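Section 4: Sorting and Boxing Your Everyday Jewelry

Welcome back! If you have worked through Sections 1 to 3, your Zendetti organizer is unpacked, the drawer liners have had their night of airing out, and you are ready for the part most of our customers tell us they were looking forward to. We have written this section for the beads, chains and rings you wear week in and week out. Fine pieces with soft stones, such as pearls and opals, have their own pages in Section 6, so please put those to one side for now and come back to them when you have a quiet hour.

Before you begin

You will need a flat, light-colored surface (dark wood hides small beads terribly well), your small boxes from the Zendetti set, a soft dry cloth, a blunt needle or a wooden toothpick, and a good lamp. A bedroom table is perfectly fine, and a bedroom is where most of us take our jewelry off anyway. If the table is glossy, lay a pillowcase over it so that round beads stay where you put them.

Caution: Keep loose rings, beads and clasps away from small children and pets. Close the door if you have a curious cat.

4.1 Laying everything out

1. Wipe the table and let it dry fully.

2. Open your first box and stand it at one side of the table. Left or right doesn't matter, so choose whichever side suits your hand.

3. Bring the beaded pieces over in one go and set them down together, tangles and all. Please resist pulling at anything yet!

4. Take out any rings and lay them on the bare tabletop, a little away from the beads. 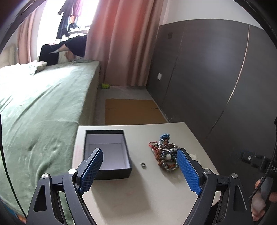 5. Look over each ring for grit or dried soap, especially on the inside of the band, and give it a gentle rub with the cloth. Silver that has gone dull can be set aside for polishing (see Section 7).

Note: Rings go into the ring roll and never into a box with a chain. A chain will find its way through a ring sooner or later, and then you have two things to untangle where you had none.

4.2 Loosening the beaded strands

1. Find a loose loop at the outside of the pile, or the end of a cord if one is sticking out, and follow it gently with your fingertips until you feel it catch.

2. Slide the blunt needle or toothpick into the catch and wiggle it open. Work from the outside of the pile toward the middle, and take your time over it, with a cup of tea nearby if you like (but not on the same table, please).

3. As each strand comes free, lay it flat and run it between two fingers. You are feeling for cracked beads, thin spots in the cord and knots that have started to slip.

4. Put anything with a frayed cord in the repair pouch. Rowena Dela Peña, who tested this guide for us with three generations of her family's bracelets, likes to tuck in a slip of paper saying what needs fixing, and we have copied her ever since.

Caution: Don't pull on elastic cord to free it. Old elastic can snap without any warning, and the beads will travel farther than you would believe.

Tip: If you are getting cross with a knot, leave the whole pile as it is and go on to the chains. You can come back to the beads tomorrow and they will be none the worse for it.

4.3 Boxing a metal chain

1. Fasten the clasp first. An open clasp hooks onto everything it meets, itself included.

2. Hold the chain up by the clasp and let it hang until it stops turning.

3. Lower it slowly into the open box, letting the links settle as they touch the bottom. A pendant, if there is one, should go in last. 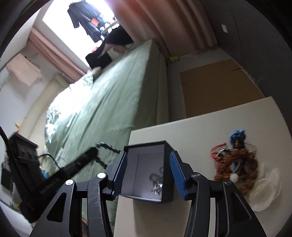
4. Check that no links are hanging over the rim before you close the lid, and close it with light pressure only. A lid that resists usually has a bit of chain under it.

5. Write a label and stick it to the underside of the box. The sheet that came with your set has 100 labels, so there is no need to be stingy with them.

Note: One chain to a box is our firm recommendation. Very fine chains may be laid on a strip of tissue first, which makes them much easier to lift out again.

4.4 Putting the boxes away

1. Place the boxes in the upper drawer, with the chains you wear most toward the front.

2. Lay the beaded strands side by side in the lower drawer, up to eight to a tray.

3. Slide both drawers shut gently. If a drawer sticks, go back to Section 2.3 and check the runners.

Missing a box or a tray? Write to Keabetswe Swanepoel at the Uvent parts desk and quote part number 571 for boxes or 87 for trays.

Continue to Section 5: Earrings and Brooches.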